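Kitchen Tips: Living With a Countertop Robot Arm

Posted 12 May 2023 in Small Appliances

We have had the Stundau arm with the Niskanen hand on our counter since April. It is a rental from Fondbridge, who bring it, bolt it down, run the first calibration and take it away again if you don't want it. The contract is 76 dollars a month with a minimum of 2 months. Buying the same arm and hand outright costs a little over 3,000 dollars, and that does not include the setup visit.

These are notes for anyone thinking of renting one or already sharing a kitchen with one. Most of the tips cost nothing.

Before it arrives

Measure the counter depth with the cabinet doors open. Ours passed on paper and then the elbow hit the door over the toaster. Fondbridge moved the base four inches to the left without charging for it, but we lost an afternoon.

Clear the outlet closest to the base. The power supply is a big square block and covers both sockets on a standard plate. A short extension cord fixes this.

Take down anything that hangs at arm height, such as paper towel holders, dish towels on hooks and the calendar.

Setting the surface

Use a plain, matte surface. Ours is used mainly on a white tabletop and it does well there. On the speckled granite by the sink it missed small items often enough that we stopped trying. If your counter is shiny, a silicone baking mat in one solid color works. Tape the corners down.

Wipe up with a damp cloth and a drop of dish soap. Spray cleaners with ammonia leave streaks that catch the light. A few smudges don't matter.

Even lighting helps more than bright lighting. We turned off the under-cabinet strip and left the ceiling light on.

Flatware

A spoon lying flat on a table is the hardest thing we ask the hand to pick up. The fingertips can't get under the handle. Raise it. Two scraps of wood do the job, one under the bowl end and one under the handle. Sand them first so they don't shed splinters, and wash them by hand, as the dishwasher will swell them.

Thick handles are easier than thin ones. Our all-metal teaspoons twist in the fingers. Spoons with a plastic handle stay put. Look in thrift stores before you order the Niskanen flatware set, which is nicely made but overpriced.

Point the bowl toward the cup you plan to stir. The wrist then has less turning to do and the whole job goes faster.

Mugs and drinks

Choose a mug with a wide mouth and a heavy base. Tall travel cups tip. Set the mug down first and the spoon second, and leave a hand's width of open table between them.
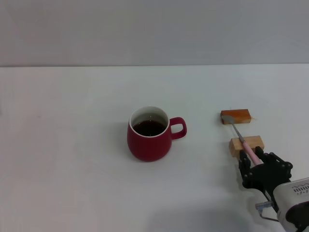 Don't fill to the brim. An inch of space under the rim is enough for slow stirring. The speed setting in the Prekbridge app goes from one to five, and we keep it at two for anything liquid. Three is fine for dry things like sugar or oats in a bowl.

Sugar cubes are easier on everyone than loose sugar. If you use loose sugar, put it in the cup yourself and leave the stirring to the arm.

Cleaning the hand

The finger joints collect crumbs. A dry, soft toothbrush gets most of them out. Do this with the power off at the wall, once a week if you use it daily. Never hold the hand under the tap. For sticky spots, use a cotton swab with a little rubbing alcohol and let it dry before you switch on.

The wrist cover wipes clean with the same cloth you use on the counter. Keep water away from any openings.

What we would change

The Prekbridge app logs out every few days and loses the saved positions when it does. Write yours down on a card. Ours is taped inside the cabinet door.

The start-up tone is loud and can't be turned down. If you make coffee before the rest of the house is up, leave the arm on standby overnight.

Phone support from Fondbridge has been good. Both times we called we got a person, and the second call ended with a replacement fingertip in the mail at no charge.

Rent or buy

Rent first. If it is mostly stirring and handing you things, the rental is plenty, and it can go back before the holidays when you need the counter space. For someone with weak or painful hands who would use it at every meal, buying may make sense after the first few months. Ask Fondbridge whether your rent counts toward the price. Ours does, but only if you decide within the first year.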